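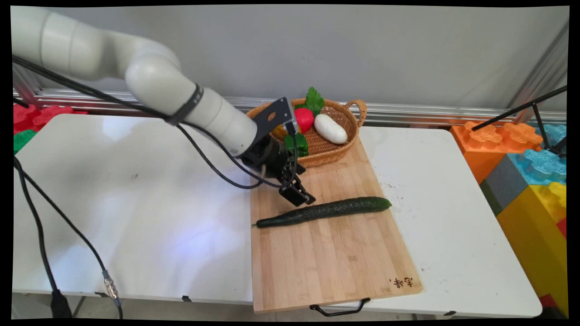

How long does it take to move a company off one virtualization platform and onto another?

Fourteen months, if the company is Pathak and the person doing the moving is Kiran Solanki. The project plan said eight.

Solanki runs infrastructure for Pathak, a freight billing outfit with one data center, one closet that gets called a data center in meetings, and 795 virtual machines spread between them. He gave a talk on the migration at the Plurkinberg user group in January, and I cornered him afterward near the coffee.

He was not in a hurry. His slot had been the last one before lunch and half the room had already gone to stand in line.

"The plan was a good plan," he said. "I still have it. It has swim lanes. I was told it needed swim lanes."

The old platform's renewal quote was what got things going. Solanki won't say what the number was, only that his director read it, closed the laptop, and went for a walk around the parking lot. Three vendors came in over the next month. Two of them brought the same slide about total cost of ownership with the logos changed. The third was Ikance, whose sales engineer admitted in the first ten minutes that their snapshot tooling was behind everybody else's.

"I nearly hugged her," Solanki said. "I had a list of things I was going to catch them lying about, and that was at the top. After that I didn't know what to do with the rest of the hour."

So they bought Ikance, and the team started with the easy machines. Print servers, a wiki, a license server for software that Pathak had stopped using. Those went over in a week, and Solanki sent a cheerful email upstairs that he has since come to regret, as it was quoted back to him at every status call for a year.

Then came the machines with no owner. There were 136 of them.

"They have names like TEST2-OLD-KEEP," he said. "What do you do with that? Is it a test? Is it old? Somebody wanted me to keep it, and whoever that was took the reason with them when they left."

I asked whether he had considered just turning them off to see who called.

"We did that. We did it very politely, with a change ticket, on a quiet evening. Most of them, no call. One of them turned out to be how the Vukmont warehouse printed its shipping labels, and they called at 4:40 in the morning."

The fix took ten minutes. The meeting about it took two hours, and the word "synergy" was used by a person who had been invited by mistake.

What he would do differently, he told me, is mostly the dull stuff. He would have started on the backups before anything else. Pathak's backup product spoke to the old platform through an integration that did not exist on the new one, and for eleven weeks the team ran both, side by side, with a spreadsheet to say which machine was covered by which. The spreadsheet reached 2,000 rows. He would not tell me how 795 machines made that many rows, except to say that people had been adding comments.

He would also have moved the finance systems in the middle of the project. They left them for the end out of respect, and by then it was year-end close, and nothing could be touched until the books were done. "I sat there for five weeks with three machines left," he said. "I reorganized the cable drawer. I labeled the label maker."

On the question everyone in the room had really come with, whether it was worth it, he was careful. The renewal bill is smaller. The new management console is slower to load, and he misses a right-click menu more than he would like to admit. Two of his junior people learned more in a year than he thinks he did in his first five, partly from him and partly from the forums, where he posted under his own name and got called an idiot by a man who then solved his problem.

The slides are on the group's page, swim lanes included. Solanki is back at the next Plurkinberg meeting with a shorter session on the backup switch, and he has asked for the slot after lunch.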